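Kinmont Key Cabinet: Owner's Guide
Section 4. Sorting and Tagging Your Keys

Before a single key goes on a hook, give yourself a clear surface and a little time, and lay the sets out where you can look at all of them together.

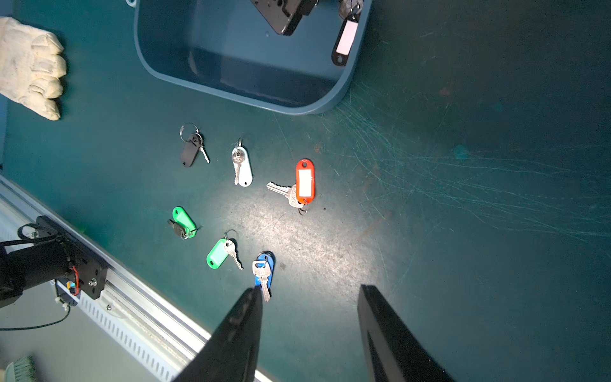 4.1 What you will need

Your Kinmont cabinet came with 24 hooks, a bag of plastic key tags in assorted colors, a bag of small split rings, and a sheet of paper label inserts. You will also want a fine-tip permanent pen, a shallow tray or dish, and a good light to work by. If your fingernails are short (or you are fond of them), a staple remover or the edge of a coin is a great help in opening the rings. We have all broken a nail on a split ring at one time or another.

4.2 Choosing your colors

The tags have no fixed meaning, so please use them in whatever way suits your household or shop. If you would like a place to start, the plan below has served many of our customers well:

Green — outside doors, gates and the garage
Blue — inside doors
Red — anything you would need in a hurry, such as the water shutoff or the fuse box
White — keys you hold for neighbors and family
Black — vehicles, padlocks and cash boxes

Two keys may certainly share a color. That is what the labels are for, and most homes have more outside doors than people expect once the shed and the side gate are counted.

4.3 Tagging the keys

1. Empty the drawer, the bowl by the door and your coat pockets, and put everything into the tray.

2. Take the keys out of the tray one at a time and try each one in its lock. This is the slow part, so put the kettle on first. Mark the ones you recognize with a bit of masking tape and set the others aside for step 8.

3. Write the labels before you put them in the tags. Keep the wording short: "Side gate" reads better from a few feet away than "Gate at side of house by hose."

4. Let the ink dry for 60 seconds, then slide the insert into the window of the tag. It should lie flat with no curl at the corners.

5. Open a split ring just far enough to start the tag onto it, and work the tag all the way around until it hangs free.

6. Put the key on the same way. We suggest one key to a tag. Keys with a plastic head can be a snug fit on the small rings, so go gently.

7. Lay the finished set down on the table with some space around it. When the whole lot is done, look it over and check that no two labels say the same thing.

8. Put the mystery keys on a ring of their own with a blank tag, and hang them on the last hook. Please don't throw them out yet! Baltazar Alvarado, who wrote the first edition of this guide, kept his for over 10 years before one of them opened his mother's sewing cabinet.

NOTE: If you run short of one color, refill packs hold 27 tags and may be ordered in single colors or mixed.

CAUTION: Never write your street address on a tag. A lost key with an address on it is an invitation, and you would have to change the lock.

CAUTION: Split rings and small keys are a choking hazard. Keep the tray out of reach of young children and pets while you work.

4.4 Keeping things in order

Once a year — we like July, when the shed and the gate get the most use — take all the sets down, wipe the tags with a damp cloth, and replace any label that has faded. Use no solvents on the tags, as they will cloud the window. If a ring has been stretched and no longer closes tightly, replace it right away.

To assign each set to a hook and fill in the index card, go on to Section 5.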